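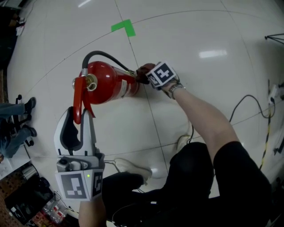

Ticket: Fludska hand-held gripper kit, pose dropouts on left unit
Product: Fludska two-hand kit, evaluation unit
Customer: Plomemer
Opened by: Myfanwy Mostyn
Assigned to: Oldřich Danko, Basuvport support
Status: Pending customer

Mostyn, December 28, 2022
We are reviewing the kit before placing an order. The left gripper loses its pose for up to 500 ms at a time. The right-hand marker block does not show the fault. Out of 50 takes, 18 had at least one dropout. The recorder does not flag them. We only see the gap when the take is exported and the left track freezes, then jumps. Firmware is current. Charger and dock are not involved. Restarting the recorder makes no difference.

Danko
Please send the export log for one bad take and one good take. Also confirm the exposure setting and whether the tag size in the config file matches the printed blocks. Evaluation units sent out in November had the older default.

Mostyn
Logs attached. Exposure is on auto. Tag size was wrong in the config. Corrected it and repeated the same tasks. The offset between hands is gone, but the dropouts remain.

Danko
In the bad take the left track drops in frames where the tags are detected but the corner fit is rejected. Two causes produce that entry: glare on the tag face, or motion blur. Set exposure to manual, shutter 1/1,000, and raise the gain until the preview is usable. Do not change the lens profile.
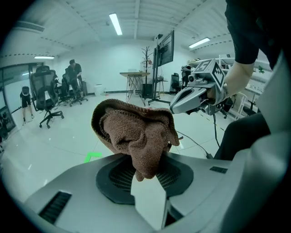

Mostyn
Manual exposure removed most of the dropouts. What remains is limited to soft items, where the wrist rolls more during the approach. Rigid items track cleanly at the same speed. In the towel takes on the gray housing, the cube shows two tag faces during the reach, so I don't think coverage is the problem at that point. The cable hangs from the gripper down to the floor. Can it pull on the mount enough to shift the cube?

Danko
It can, if the clamp screw is loose. Check for play in the cube with the cable held still, then tug lightly. If it moves, tighten the clamp and redo the hand calibration. Leave some slack and tie the cable to the handle with the strap from the Fuentealba accessory bag.

Mostyn
Slight play found. Clamp tightened, calibration redone, strap fitted. Will repeat the full set and post the count. Please leave the ticket open until then.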